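Print this release | E-mail this release

ELTECK OPENS TABLE REPAIR WORKSHOP IN BALLOW, WITH A NEW OIL FINISH AND A LOT OF OLD TABLES

Ballow workshop to take in kitchen and dining tables from August; Pister oil goes on sale the same month

BALLOW -- Elteck, the family-owned maker of oils, waxes and soaps for household wood, is very happy to announce that it will open a table repair workshop in the old feed store on Pister Road, next door to the building where the company has mixed its products since it moved to town. The workshop will take in kitchen tables, dining tables, coffee tables and the odd desk, and will clean, mend and refinish them for people who would like to go on eating, sewing and doing homework at the table they already own.

We have been asked for this for years. Customers write to us, and sometimes walk right in with a tabletop under a blanket in the back of the car, and until now the best we could do was sell them a can of oil, talk them through it at the counter, and wish them well. A good many of them did a beautiful job. Others came back to say that the rings were still there, or that one leg had come loose on the way home, and could we please take a look at that too. So we bought the feed store, put in a new floor and proper heat, and now we can finally say yes.

The workshop has 10 benches. Each one is long enough for a table that seats eight with the leaves in, and the doors at the back are wide enough that nothing needs to be tipped on its side to get through, which anyone who has ever moved a farmhouse table will understand. Tables are dropped off at the back door between 8 a.m. and noon, and pickups are in the afternoon until 5 p.m. There is room for two cars and a trailer.

WHAT THE WORKSHOP WILL DO

Most of the work will be the plain kind. White rings from hot dishes, black marks from a wet plant pot, sticky old polish that grabs at your sleeve, crayon, candle wax, nail polish, the place where somebody always sits and the finish has worn through to bare wood. The workshop will also reglue loose joints, replace missing screws and corner blocks, flatten a leaf that has cupped, and fit new runners to extension tables that stick halfway.

We will not make a table look new unless the owner asks for that, and even then we would like to have a little talk about it first! Plenty of people have told us that they want the water rings gone but the tooth marks kept, or that the initials carved under the edge must stay exactly as they are. There is a line on the drop-off form for this, and it has turned out to be the part that people spend the longest filling in when we have tried it on our own neighbors.

A cleaning and a fresh coat of oil on a table that seats four will cost $60. Larger tables and repairs are quoted at the door, in writing, before any work begins. If the quote comes to more than the owner wants to spend, we will happily write down what we would do and which products we would use, so that the work can be done at home. There is no charge for that.

Veneered tables are welcome, though we will look them over carefully before we promise anything. Glass, stone and plastic tops are a little outside what we know, and we would sooner send people to somebody who does that work every day.

A NEW OIL, NAMED FOR THE ROAD

The opening is also our chance to introduce Pister, a new table oil that has taken us 18 months and more test boards than we care to stack. Pister is a blend of linseed oil and tung oil with a small amount of beeswax in it, and it was made with kitchen tables in mind: it goes on with a cotton rag, it is wiped off again after a quarter of an hour, and the table can be laid for supper the next evening. Full hardness takes longer, and for the first two weeks we do ask that people use a trivet and mop up spills as they happen.

It comes in two shades. Clear is as it sounds, and will warm up pale wood a bit in the way that any oil does. Lagos is a deeper brown, named after the port in Portugal where our founders spent a very wet vacation at a long brown table in a rented kitchen, and talked about that table ever afterward. We tried a good number of browns before everyone agreed that we had it. Lagos looks especially good on oak that has gone a bit yellow, and on pine that has gone a bit orange.

The first batch is 3000 cans. They will be sold at the workshop counter and at the hardware and paint stores that already carry our floor soap. A smaller tin for samples and touch-ups will follow once we have settled on a lid that people can get off without a screwdriver (we are on our fourth lid).

A few notes for those who want to try Pister at home. Clean the table first with a mild soap and let it dry overnight. Sand lightly, with the grain, and wipe off the dust. Put on less oil than you think you need. Two thin coats a day apart will serve you better than a single thick one, and a thick one may stay tacky for a week. Rags with oil on them must be spread out flat outdoors to dry, or soaked in water and kept in a lidded metal can, as they can heat up and catch fire if they are left in a heap. This is printed on the can in large type and we will go on repeating it to anybody who stands still long enough.

EVENINGS AT THE BENCH

When the days get shorter we plan to keep the lights on late for people who would like to learn to do this for themselves. The evening classes will start at 6:30 p.m. and run for two hours, and everyone brings something small: a side table, a stool, a cutting board, a drawer front. We supply the oil, rags, sandpaper and coffee. The first class covers cleaning and oiling. The second covers rings, burns and dents, with an iron and a damp cloth, and is the one that we ourselves look forward to the most, because there is something very satisfying about watching a dent come up. A third class on loose joints will be added if enough people ask for it.

Places can be reserved at the counter or by phone. Children are welcome with a grown-up, and there is a low bench along the window which was built with them in mind.

THE OLD TABLE SHELF

One more thing, and it is close to our hearts. Along the north wall of the workshop there is a set of racks for tables that have lost their homes. If you have one that you cannot keep and cannot bear to throw out, we will take it when we have the space, put it in order between paid jobs, and sell it for the cost of the materials to a household that needs one. We will be glad to pass along any story that comes with it. A note taped to the underside is fine, and has worked well so far.

ABOUT ELTECK

Elteck makes oils, waxes and soaps for wooden floors, tables and counters. The company began with a single floor soap, which is still made to the same recipe, and now sells its products through independent hardware and paint stores. Everything is mixed, filled and packed in Ballow. The counter on Pister Road is open mornings and afternoons, closed for lunch, and there is usually somebody there who will look at a picture of your table on your phone and tell you what they think of it.

Workshop inquiries, class reservations and requests for Pister samples may be made at the counter or through the Elteck office in Ballow. Stores that would like to stock Pister are asked to get in touch before the end of August so that they can be included in the first delivery.
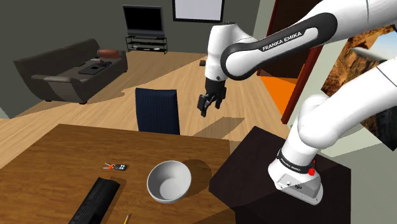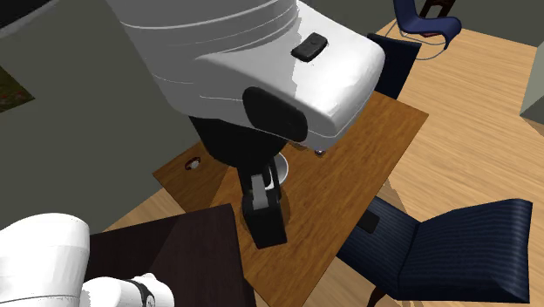 Computer-rendered views, each with a wooden table. Courtesy of Elteck.

Print this release | E-mail this release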